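I finally cleaned out the cabinet under the sink this weekend, and the big discovery is how many soaps I own that I don't even like (the lavender one from Dendstead, what was I thinking!). The keeper is the plain yellow stuff in the clear pump bottle, and it's getting low, so I guess it's refill time again.

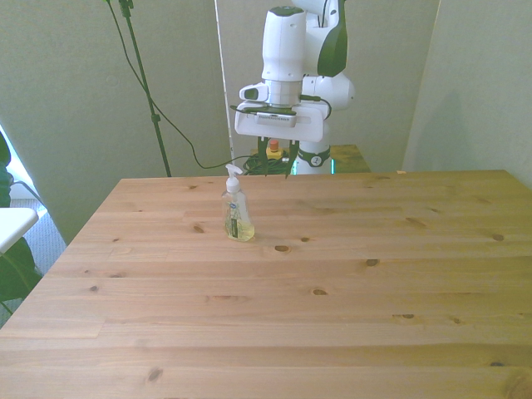 Noemí says refills are a waste of money and you should buy bar soap and be done with it. She has been telling me this since last November and I still can't stand a slimy soap dish.

So I'm sticking with the pump. The refill pouch was $2 off at Cárdenas, and I grabbed a couple.
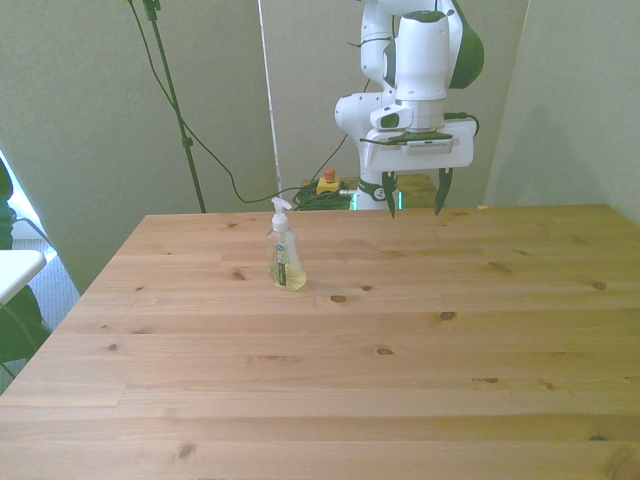

I rinse the pump in warm water before it goes back on, otherwise it gets all gummy and squirts sideways at my shirt. Next up is the drawer with the dish towels, and I'm already dreading it.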